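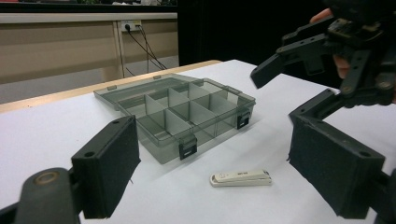
Small parts storage: one big box with dividers, or many small jars?

Dratholm Home Workshop Forum > Storage and Order
Thread started October 1, 2020

tinkerelm
Posts: 51

Good evening to all. I would like to ask for your opinion on a question which my wife and I have discussed for too long already.

We moved into a smaller apartment in March, and all my screws, washers, fuses, picture hooks and cable clips now have to live in one cupboard in the hallway. Before, I had a wall of jam jars in the basement. It was heavy and it collected dust, but I could see everything from the door. Now I am thinking about flat plastic boxes with compartments, the kind that you can put on a shelf like a book.

My worry is the mixing. I had one such box years ago, and when I carried it on its side, the small washers traveled under the dividers into the neighbor compartments. It took me a whole evening to sort them. Is this better with the newer ones? And do you prefer clear or tinted?
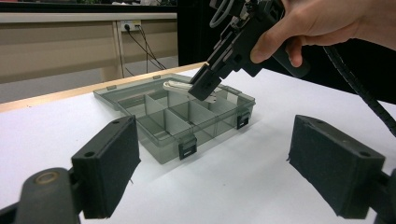
Gray organizer box with the lid open, on the white table.

oldhinge
Posts: 648

I am for the jars, and I will stay for the jars. With a jar you take the one thing you need and you leave the others at home. With a box you take everything to the kitchen to find one hook. Also, if you drop a box with the lid not fully closed, you will remember that day.

For a cupboard I would buy the small square jars, which waste less space than round ones. Pruden sells them in trays. The lids are not beautiful but they close well.

marshlight
Posts: 200

I don't agree with oldhinge about the carrying. For me it is exactly the good side of the box. When I go to my mother to repair something, I take one box under my arm and I have all sizes with me. With jars I would always choose the wrong three.

About the mixing: look at the lid, not at the dividers. Close the empty box and hold it against a lamp. If you see a line of light between the lid and the top of the walls, the washers will find it. I cut a sheet of thin foam to the size of the lid and laid it inside. After that I had no more problems, even in the car.

Fixed walls are also safer than the removable ones. Removable walls sit in a groove and there is always a little gap at the bottom.

tinkerelm

Thank you both. The foam is a very good idea – I have some left from packing the glasses. marshlight, does the foam not make it hard to close the box?

marshlight

A little, if it is thick. Mine is the soft white kind that comes around plates. If the latch complains, take a thinner one. Please do not force it, as the hinge is the first part which breaks.

quietlathe

I would like to say something about clear and tinted. I have both. The tinted ones look nicer on a shelf, but in a dark hallway you cannot see well what is inside and you will open three of them before you find the right one. If your cupboard has no lamp, take clear, or write a good label on the short side. The short side! I labeled all mine on the lid and then I stacked them.

oldhinge

A jar does not need a label.

quietlathe

A jar on the second row does.

tinkerelm

That made my wife laugh, so thank you. She is on the side of the boxes.

I was looking at the Trakska ones yesterday. Does anybody here use them? I have fuses and cable clips, nothing heavy, but the wood screws will be a full compartment or two.

pebblecount

I have used Trakska for two winters. They are fine for light parts. I would not put wood screws in them and then lift them by one corner, as the floor bends. Heavy things I keep in a metal biscuit tin, in paper bags with the size written on them. It is not elegant, but it was free.

oldhinge

Paper bags in a tin I can accept.

tinkerelm

Then I will do it like this: boxes for the light parts, the tin for the screws, and a few square jars for the picture hooks, which we use most. I have to measure the shelf depth first. I will write again when the cupboard is filled.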